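# 2022-06-20 Altari 85mm F2 絞り込み時のピント移動の件 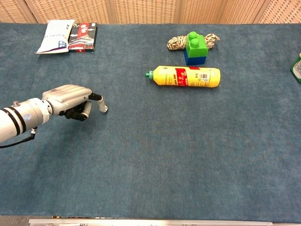
光学評価室 レンズ班 作業ノート

前回の続き。Altariの85mmで、開放で合わせたピントが絞ると後ろへずれる件。原因の切り分けが途中で止まっていたので、今日は条件をそろえて最初から測り直した。

## 経緯

3月の評価のとき、人物撮影用の作例でまつ毛に合わせたはずのカットが、F2.8とF4だけ耳寄りに抜けていた。開放とF8では気にならない。そのときはボディ側のAFの癖だろうということで、Tromskaのボディを別個体に替えて終わりにしている。ノートにも「ボディ要因の可能性大」としか書いていない。替えた後に同じ条件で撮り直した記録が見つからないので、確認はしていなかったと思われる。自分の書いた記録だが、これでは後から使えない。

先週エウセビオ(Mosqueraさん)が別件で同じレンズを使い、やはりF2.8で後ろに抜けると言ってきた。ボディは替えた後の個体。つまりボディだけの話ではない。

候補として考えていたのは次のとおり。

- 球面収差によるピント移動(設計由来)
- 絞り機構の動作で光学系がわずかに動いている(個体の問題)
- AFが実絞りではなく開放で測距している(ボディの仕様)
- マウントアダプターの平面度または厚み
- チャートの設置誤差

最後のものは恥ずかしいが、過去に実際にやっているので外さない。

## 条件

撮影距離は2,000 mm。撮像面マークからチャート面まで。前回はレンズ先端から測った数値と混ざっていたので、今回は撮像面基準に統一する。以後もこれでいく。

- レンズ:Altari 85mm F2(評価用個体A、個体B)
- ボディ:Tromskaの評価機。手ぶれ補正オフ、電子先幕、セルフタイマー使用
- アダプター:Ayala製。旧型と新型の両方
- 解析:Privstead。鮮鋭度の算出はいつもの設定ファイルから変更なし
- チャート:斜めスケールと平面チャートの両方
- ISOは最低感度に固定。露出はシャッター速度で合わせる
- 記録はRAW。カメラ内の収差補正はすべて切る

照明は左右から。チャート面の照度ムラは露出計で四隅と中央を確認した。右上がやや低かったので、右の灯を少し引いて合わせた。

収差補正を切る設定は、Tromskaの場合メニューが二か所に分かれている。片方だけ切っても歪曲補正が残る。前にもはまったので書いておく。設定を登録しておけば呼び出しで済むが、ファームウェアを更新すると登録が消えるので、毎回開いて見ること。

## 手順

チャートの直角出しは鏡を使った。チャート面に平面鏡を当て、レンズ中心が画面中央に映る位置まで三脚を動かす。レーザーより遅いが、再現性はこちらのほうがよい。雲台を締めると微妙におじぎするので、締めてからもう一度鏡で確認する。今回も締めた後に下へずれ、二度やり直した。

ピント合わせは次の三通り。

1. 開放でAF、そのままMFに切り替えて各絞りで撮影
2. 各絞りに実絞りで絞ってからAF
3. 各絞りで拡大表示して手動で合わせる

1がピント移動を直接見る条件。2はボディの測距の挙動を見る条件。3は基準。三つを比べないと、レンズとボディのどちらが効いているのか分からない。3月は1しかやっていなかった。

各条件で複数枚撮り、一枚ごとにピントを大きく外してから合わせ直した。外す方向は無限遠側と至近側を交互にした。片側からだけ寄せるとヘリコイドのガタが隠れる。

絞りは F2、F2.8、F4、F5.6、F8 の順。終わったら逆順でもう一巡した。

## 結果

### 条件1(開放でAF、固定)

個体A。開放ではスケールのゼロに合っている。F2.8で山が後ろへ動く。F4でさらに少し後ろ。F5.6では山の中心は後ろのままだが、被写界深度が広がってゼロの位置も実用上は問題ない鮮鋭度になる。F8では差を指摘できない。

個体B。動く方向は同じで、量も見分けがつかない。Privsteadの曲線を重ねるとほとんど一本になる。個体差を疑っていたので、ここは少し意外だった。

逆順でも同じ結果。絞りを往復させて最後に開放へ戻したカットは、最初の開放と一致した。機構の動作で群がずれているなら戻りに差が出るはずなので、絞り機構説はかなり弱くなった。

### 条件2(実絞りでAF)

ここが分かりにくい。F2.8までは実絞りで測距しているらしく、後ろ抜けは出ない。ところがF4に設定すると、合ったり抜けたりする。ばらつきではなく、二つの位置のどちらかに落ちる感じがある。

シャッターボタン半押しのときに絞り羽根を前から覗いてみた。照明が明るいときは設定値まで絞ったまま動かない。照明を落とすと、半押しの瞬間に羽根が開き、測距後に戻る。つまり明るさによって開放測距に切り替わっている。取扱説明書には「撮影状況に応じて絞りが動作することがあります」とだけある。条件は書かれていない。

ということは、F4でばらついて見えたのは、切り替わりの境目くらいの明るさで撮っていたため、という説明ができる。照度を上げてやり直したところ、抜けるカットはなくなった。逆に照度を落とすと毎回抜けた。

切り替わる照度の値はまだ出していない。灯の出力をつまみで変えただけなので、今日の数字は参考にもならない。次回、照度計を据えて測る。

### 条件3(拡大表示で手動)

どの絞りでもゼロに合わせられる。ピーク時の鮮鋭度はF4からF5.6がもっとも高い。開放は全体に薄いハロが乗るが芯はある。開放描写は事前の印象どおりで、特に言うことはない。

条件3の結果があるので、F2.8とF4で甘く見えたのはレンズの解像力ではなく位置の問題だと言える。

## アダプターについて

旧型から新型に替えて条件1を繰り返した。ピント移動の量に差なし。AFで合わせ直しているのだから、厚みが多少違ってもピント位置に出ないのは当然で、この比較で分かるのは片ボケだけだった。実験の組み方としてはあまり意味がなかった。

片ボケのほうは旧型で右下がわずかに流れる。レンズを個体Bにしても右下。アダプターを新型にすると消える。旧型を外して定盤に置き、ダイヤルゲージで当たってみたら、マウント面の一か所が低い。ねじの締まりが一本だけ甘かったので、対角に締め直した。締め直した後は流れがほぼ目立たなくなった。

旧型は棚に戻す前に黄色のテープを貼った。精密な評価には使わないこと。作例の撮影なら使ってよい。

## 温度の件

ついでに一つ。エウセビオから、空調を切った朝一番の測定だけ無限遠の位置が違うという話があった。室温15℃の状態で測ったものと、空調が安定した後に測ったものを比べたいとのことだったが、今の季節では室温がそこまで下がらない。恒温槽に入れて出した直後に測る案もあるが、取り出してから三脚に載せるまでに温まるし、前玉が曇る。

当面は、測定記録に室温を書く欄を作ることで対応する。書式は共有フォルダの記録シートに追加済み。古いシートを手元にコピーして使っている人は差し替えてほしい。

温度でピント位置が動いても、毎回AFで合わせ直す測定なら影響は出ない。影響するのは、距離目盛の指標を評価するときと、MF固定で長時間撮るとき。今日の条件1は一巡が短いので無視した。無視してよいかどうかは、往復の最後に開放へ戻したカットが最初と一致したことで確認できたとみなす。

## 判断

- F2.8〜F4で後ろに抜ける主因は、レンズの球面収差によるピント移動。個体差ではない
- ボディが開放測距になる明るさでは、その移動がそのまま写真に出る
- 明るい場所では実絞り測距になるので出ない
- 3月に「ボディ要因」と書いたのは半分だけ合っていた。ボディを替えても直らない

球面収差そのものは、この焦点距離と明るさのレンズでは珍しくない。開放の柔らかさを残す設計なら出る。欠陥として扱う話ではないが、評価レポートには書くべきだと思う。室内の人物撮影でF2.8を使う人は多いだろうし、そこが一番出やすい条件に重なっている。

使う側の対処としては、暗めの室内でF2.8かF4を使うときは、拡大表示で手動で合わせるか、絞りプレビューを割り当てたボタンを押しながらAFする。後者はTromskaの現行ファームウェアで動作した。押したままでないと解除されるので、縦位置では指がつらい。押し切りに切り替える設定は見当たらなかった。

F2のまま撮るのも当然ありで、その場合は問題が起きない。

## 失敗と注意

- 一巡目の途中でAF補助光が点いていた。チャートに緑が乗ったカットは破棄。補助光オフも登録設定に含める
- セルフタイマーの時間が短いと、雲台の揺れが残っているカットがあった。長いほうに設定する
- Privsteadの読み込み時、ファイル名に全角の括弧があると止まる。エラー表示は出ずに進捗が止まるだけなので、固まったと思ったらまず名前を見る
- 斜めスケールの印刷が擦れて、手前側の細い線が読みにくい。刷り直しが必要。刷るときは倍率を等倍に固定する。前に用紙に合わせる設定で刷ってしまい、目盛が全部縮んでいた
- カメラの時計がずれていて、手書きの記録と照合するのに手間取った。合わせた

## データ

共有フォルダの評価データ、Altariの下に今日の日付で入れた。条件1〜3で分けてある。旧型アダプターの分は別フォルダ。破棄したカットも消さずに「使用不可」に移した。

Privsteadの出力はCSVと図の両方。図の縦軸は個体AとBでそろえたが、アダプター比較の図だけ自動のままになっている。並べて見ると差が大きく見えるので、レポートに貼るときは出し直すこと。

## 次回

- 照度計を据えて、実絞り測距から開放測距に切り替わる明るさを出す
- その明るさが絞り設定によって変わるかどうか。F2.8で出なかったのは、まだ暗さが足りなかっただけかもしれない
- 撮影距離を変えたときの移動量。至近側で大きくなるのか、縮むのか
- 比較用に、移動が少ないと分かっている別のレンズで同じ手順を一巡する。手順のほうに穴がないかを見るため
- チャートの刷り直し
- Altariへの問い合わせは、切り替わりの照度が出てからにする。今の段階で送っても聞き返される

追記。片付けの後にエウセビオと話した。動画時の挙動も見てほしいとのこと。動画では半押しのたびに絞りを開くわけにいかないはずなので、常に実絞りで測距しているのではないかという予想。もしそうなら、同じ暗さでも静止画は抜けて動画は抜けない、という結果になる。照度を測る日に一緒に撮っておく。メディアの空きが少ないので、先に3月分の動画を退避させること。

三脚は脚の目盛に鉛筆で印をつけたまま置いてある。高さを変えて使ったら、印の位置に戻しておいてください。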